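FOR IMMEDIATE RELEASE
24/10/2018

Dunetti Takes the Nap Out of the Lunch Hour, Opens Third Sedgwick Location

SEDGWICK – Dunetti, the burger counter that has spent its whole life telling customers to sit down and eat properly, will open its third Sedgwick location this month on the ground floor of the old Horer Building. The new place seats 28, serves from late morning until the buns run out, and has no drive-through, no delivery window and no plans to discuss either.

The Horer Street counter is the largest Dunetti has opened so far, a claim the company makes with some caution, given that the first one was a hallway. It will serve the same short menu as the other two: a plain hamburger, a cheeseburger, a mushroom burger for people who have been dragged along by a friend, and a slaw that has been revised more often than the Sedgwick zoning map.

"People ask what's new on the menu, and I have to tell them the napkins," said Kirsty Naylor, founder of Dunetti. "We moved to a thicker napkin. It was a long meeting."

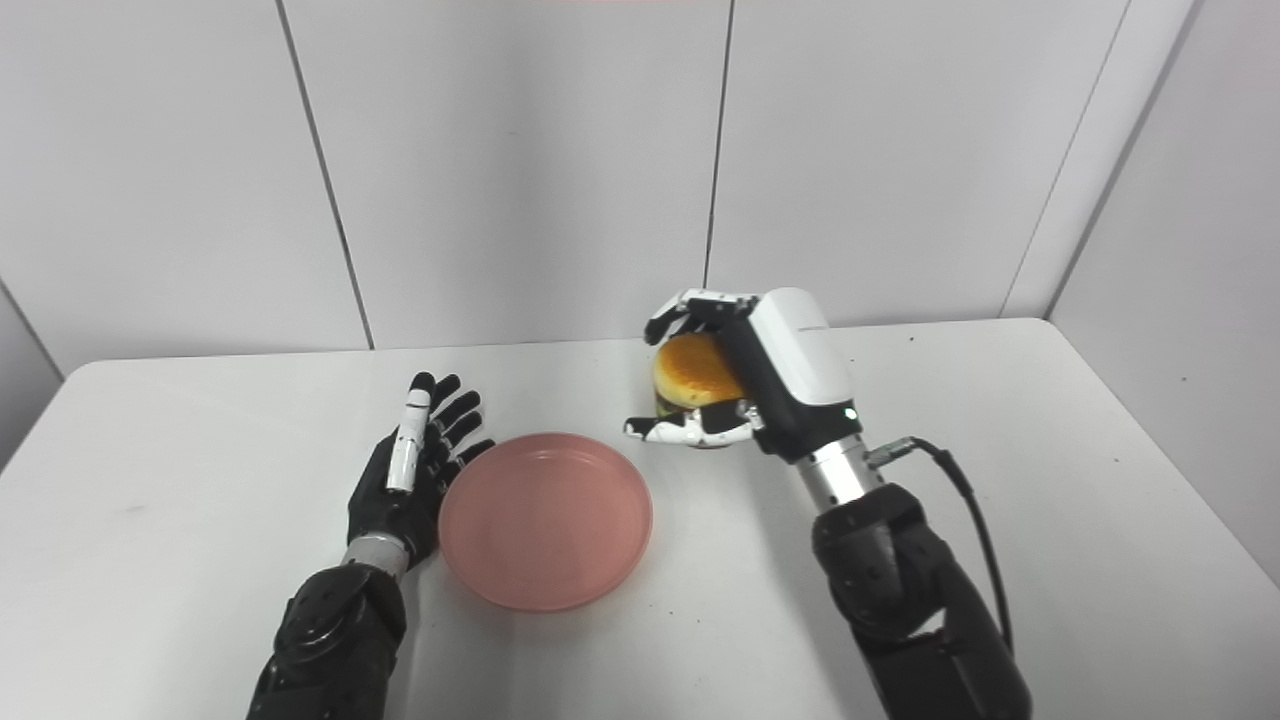 The company's main investment at Horer Street has gone into the seating. Dunetti worked with furniture maker Jastis on a chair that is comfortable for a full lunch and begins to lose its appeal shortly afterward. Early versions leaned too far in one direction. The first was so pleasant that a tester from the accounting office fell asleep in it, and the second had to be withdrawn after remarks from Naylor's mother.

"We were asked for a chair with a 60-minute personality," said Harvey Gauthier, head of design at Jastis. "I have been in furniture a long time and had never seen that written on an order. We kept the order. It's on the wall in the workshop now, next to the fire instructions."

The finished chair has a higher back than the ones at the other two locations and a seat that tips very slightly forward. Customers who wish to stay longer are welcome to do so and will be offered coffee, which Dunetti concedes is not its strongest area.

Tables at Horer Street will not be reserved, with one exception. The two-seat table by the side door is set aside every lunchtime for anyone eating alone who would like to go on doing so. Staff have been trained to leave a menu, take the order and say nothing about the weather.
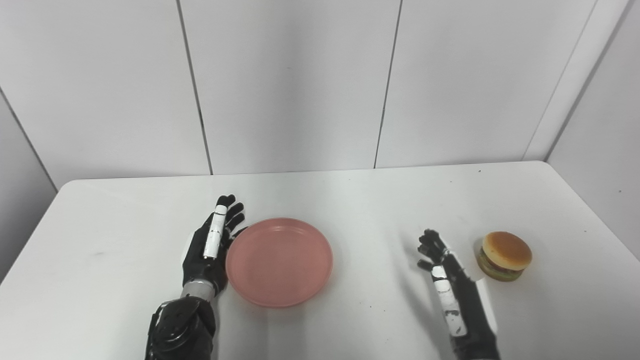
Dunetti began as a lunch service for the print shops on the east side of Sedgwick, most of which have since become apartments with the word "Press" in their names. The Horer Building held one of the last of them, and the floor by the counter still carries ink stains that two cleaning firms declined to promise anything about. They have been left alone. Naylor describes them as "original features," a phrase she says she picked up from the landlord.

Opening day customers will receive a free slaw with any burger. Those who don't care for slaw may nominate someone else at the counter to receive theirs, as long as that person agrees. The offer cannot be saved up, traded for coffee or applied to burgers eaten in the past.

Dunetti is also hiring for the new counter. Open positions include grill cook, counter staff and one early-morning role that the listing calls "onions." Applications can be made in person at any Dunetti location, preferably not at noon.

About Dunetti
Dunetti runs three burger counters in Sedgwick. It has been described by its own founder as "fine, if you're hungry."

About Jastis
Jastis makes chairs, benches and stools for restaurants and waiting rooms, and is careful to keep the two catalogs separate.

Media contact: Kirsty Naylor, Dunetti, Horer Building, Sedgwick. Please call after the lunch rush.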